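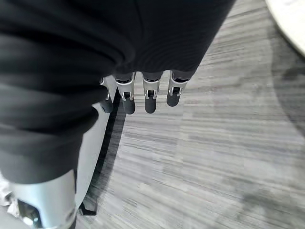
The Personnel Office of Ladotton received the request for a change of seating on the first Monday in February, and it was entered in the register as number 93. The applicant was Doaa Ezzat of Accounts Payable. She asked to be moved from the third floor to any available desk on the second, and in the space provided for grounds she had written "none." Attached to the form was an inventory of the items to be transferred, as the procedure required. It listed a lamp, a stapler, two binders, and a piece of black fabric, soft, slightly ribbed, and much creased where it had been bunched up. The owner of the last item was given as Urszula Duda.

The Office was obliged to inquire. Under the seating rules, an employee could not transfer property belonging to another without that person's signature, and Ms. Duda had left the company in the fall to take a position at Golteo. A letter was sent to her last known address. A copy was placed in the file. Ms. Ezzat was informed that her application would be held open until a reply was received, and that she should remain at her present desk in the meantime.

She was called in on Thursday to clarify the matter. The interview was conducted by Mr. Abou Zeid, and Mr. Masri took the minutes.

Mr. Abou Zeid asked how the item had come to be in her possession. Ms. Ezzat stated that the vent above the two desks could not be closed, and that it had been reported to Facilities on several occasions. In the cold months, she and Ms. Duda had kept the fabric in the drawer between them. Whoever arrived first had the use of it until lunch.

Mr. Abou Zeid asked whether this arrangement had been approved by a supervisor.

Ms. Ezzat stated that it had not.

He asked how long it had continued. She stated seven years.

Mr. Masri asked that it be noted that the desk beside Ms. Ezzat's was now assigned to a Mr. Barros, who had made no complaint. Ms. Ezzat agreed that Mr. Barros was a considerate colleague. He had brought her a coffee on his second day and had asked her which printer was the good one. She had told him. She had then gone to the stairwell for some 3 minutes, and she wished it to be recorded that she had made up the time.

Mr. Abou Zeid observed that the form did not have a box for this.

Ms. Ezzat stated that she was aware of that, and that it was the reason she had written "none."

The reply from Ms. Duda was dated 10 February 2018 and arrived by ordinary mail. It was handwritten and did not follow the format requested. Ms. Duda confirmed that she had purchased the item. She declined to sign the release, on the grounds that half of it had never been hers to release. She asked whether the vent had been fixed. She reported that the heating at Golteo was excellent, that the people were very pleasant, and that she ate lunch at 12:15 because that was when everyone there ate lunch. She asked the Office to tell Doaa that she had not changed her telephone number.

The Director of Personnel, Catherine Moncrieff, reviewed the file in full. The rules allowed her to approve the transfer, to deny it, or to return the form to the applicant for correction. She returned it. On the cover sheet, in the section marked for official remarks, she directed Facilities to close the vent by the end of the week, and she corrected the ownership of the item to "joint."

Below this she had begun a second remark, about a person named Flovitley with whom she had once shared a desk in the old building, and had crossed it out. The line was still legible. Mr. Masri asked whether the page should be retyped before filing, and was told to leave it as it was.

Ms. Ezzat collected the form on Tuesday, together with the letter. She asked if she might use the telephone.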